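Home Projects Reports Groups Contact

Clear bags, what to do with them -- report, group 4

Feb 19, 2021

1. What we wanted to find out

Our course project was on packaging waste in the department, and our group got the soft plastic. Mostly clear bags that parts and supplies come in. They get pulled off, crumpled and shoved in whatever bin is closest. The question was simple: if you want to keep clear bags for reuse, what's the quickest way to store them so people really use them again? Folding, rolling or just stuffing.

We started in November with a wider plan (bubble wrap, foam, cardboard as well) but that was too much for one term so it got cut down to bags only. Section 5 of the old plan is gone, ignore it if you still have the handout.

2. Bags

600 bags collected from the Kiltembridge building, from deliveries and from people's desks. We threw out anything sticky, torn at the seam or with food in it. That left roughly 200 worth keeping. Much worse than we expected. The main problem was tape. If the bag was taped shut it almost always tore when opened, and then it's no use to anyone.

The good ones went in two piles, small (fits a hand tool) and large (fits a coat). There was going to be a medium pile but we kept arguing about it.

3. Table and setup

One wooden table in the project room. Bags to the left, finished ones to the right, storage box on the floor. We tried the floor first for the large bags and it was slow, you are on your knees and the plastic picks up every bit of dust. Table much better. One thing to watch for is the round cable hole, a bag corner slides over it and you lose your edge. Stay to the other side if you can.

Static was a pain on dry days. Small bags stuck to sleeves, to each other, to the box. Wiping the table with a barely damp cloth before starting helped a little. We didn't measure this.

4. Methods

Stuffing. Grab the bag, squash it, push it in the box. Fastest going in, of course. Coming out is where it goes wrong -- you pull one and get three, or you pull and it's the wrong size and back it goes. The box was full very early on.

Folding. Lay flat, press air out from the closed end toward the open end, fold in thirds lengthwise and then fold up to a square. Looks nice. Takes patience with crumpled bags becuase the wrinkles hold air and the whole thing springs open again when you let go. Large bags needed two passes with the forearm to get flat.

Rolling. Same flattening, fold once lengthwise, then roll from the closed end and tuck. We got the tuck from the Brevska storage guide, although theirs is for shopping bags and ours are thinner so the tuck slips. A paper band fixed it. Bands cut from old envelopes, free.

5. Results

Average time per bag, small and large together:

Stuffing -- 10 seconds in and out
Folding -- a lot slower, 18 seconds just going in on a good run, and the good runs were few
Rolling -- between the two once you have the knack, before that slower than folding

Space: rolled bags took the least room by a clear margin. Folded came second, but only if something heavy was on top. Without a weight the stack crept up over night and the lid came off. Stuffed was worst.

Reuse: we left a box of each kind on the shelf by the Sirkmont lab door and checked which went down. Rolled bags went first. Folded barely touched, people told us they looked like they belonged to somebody. Stuffed box got used too but also got used as a trash can, so those numbers are not in here.

6. Things that went wrong

- Timing sheet for the first session got lost. Redone.
- Some timings were by phone and some by the wall clock. The wall clock ones are worse.
- The crumpled bags are not all crumpled the same. Should of sorted them by how bad they were before starting. A bag that was balled up hard is a different job from one that's only been bent a bit.
- Everyone got faster during the project, so whatever method came last had an advantage. Rolling was last. So take that result with some care.

7. What we would suggest

Roll the large ones, with a paper band. For small ones we don't think any method is worth the time, put them flat in an envelope folder and leave it at that. Ask people to slit the tape instead of ripping it, a note by the delivery shelf is enough. And pick up a bag by the closed end when you start, opening side always last, otherwise the air has nowhere to go.

Next group could test thicker bags. Suksawat sends some heavy ones that would probably hold a fold by themselves. 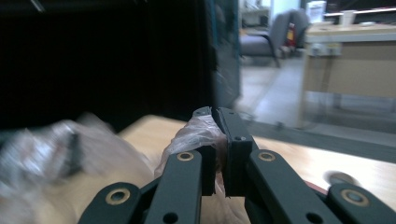 Eilif Løken: Good to see the tape problem written down at last. I would still want the small and large times in separate columns though, averaging them together hides most of what you found about folding. And try starting with rolling next time, then you'll know if it really wins.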